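Trosutum Residents' and Makers' Club
Minutes of the monthly meeting, 27 March 2018

Present: Szymon Olszewski (chair), Emese Sárközi, Leszek Cieślak, Danuta Bielecka (minutes)
Apologies: Waldemar Kalinowski

1. Minutes of the last meeting

Agreed as correct, apart from the spelling of Jitaru, which Leszek has now put right in two places. The heating question is carried over.

2. Report on the visit to the Hevness open day

Most of the evening went on this, and rightly so. Emese gave the report, with Leszek adding bits as he remembered them and Szymon asking most of the questions.

The coach from Trosutum was full and got there early, so our group had the first slot in the demonstration hall. The company had expected a modest turnout and ended the day with 243 names in the visitors' book. Our hosts from the Girkix team were lovely. They let people stand at the barrier as long as they liked and answered everything, including Leszek's long question about gearboxes (he would like it noted that it was a good question and got a good answer).

The main demonstration was a robot arm picking parts and setting them down again. Emese said she had seen plenty of films of this sort of thing and still wasn't ready for how smooth it is when you are standing next to it. The operator first moved it by hand control, very slowly, talking all the way through, and then ran the same job on its own at working speed. There was a proper cheer at that point! The operator went back and did it again for the people at the back.

What pleased Leszek most was that the view from the small camera down at the wrist was put up on a big screen. You can follow the arm from outside well enough, but the wrist view shows what the gripper is doing up close, and he thought the children in the party understood it faster than the adults did. 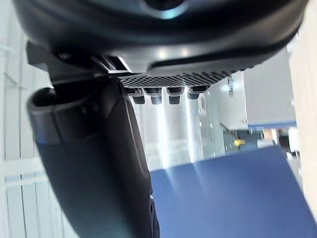 Szymon asked how much of the movement is worked out beforehand and how much the arm decides as it goes. Emese said she had asked the same thing. For the job we saw, the path was taught in advance, and the camera was used for small corrections near the end. The team are working on a version that copes with parts left lying any old how, and hope to show it in October. She has already asked to be told the date.

There was also a short talk on safety – how the arm slows when somebody comes close, and who is allowed inside the barrier. Danuta found this the best part of the day and wished it had been longer. The speaker stopped the arm with the red button and then took the room through the whole restart, step by step, which took some 4 minutes.

Szymon asked about noise, as his brother works in a press shop. Leszek said you could hold a normal conversation beside it. The compressor next door was a good deal louder.

One grumble: the sandwiches ran out before the second group had eaten. Emese will mention it, kindly, in the thank-you letter.

Agreed: that the visit was well worth doing, and that the club should go again in October if invited.
Action: Emese to write to Hevness with our thanks and ask for places.
Action: Leszek to type up his notes on the gearboxes for the newsletter. Szymon asked for one page. Leszek offered 2 and this was accepted.

3. Costs of the visit

The coach came to 152 pounds after the discount. All seats were paid for on the day except Waldemar's, who had booked and then went down with flu. Agreed not to charge him.

4. Jitaru evening classes

Jitaru have offered us their training room for a beginners' course in simple controls, one evening a week. After the open day there is real appetite for this – Danuta has had people stopping her in the post office about it. Szymon would like to know whether the room has enough sockets. Emese thinks the first session should be hands-on from the start, with the theory left until people have made something move.

Action: Danuta to look at the room and report back.

5. Any other business

Leszek has a box of small motors going spare. Collect from his garage, any evening after six, and please ring first on account of the dog.

The meeting closed at 9.20 pm.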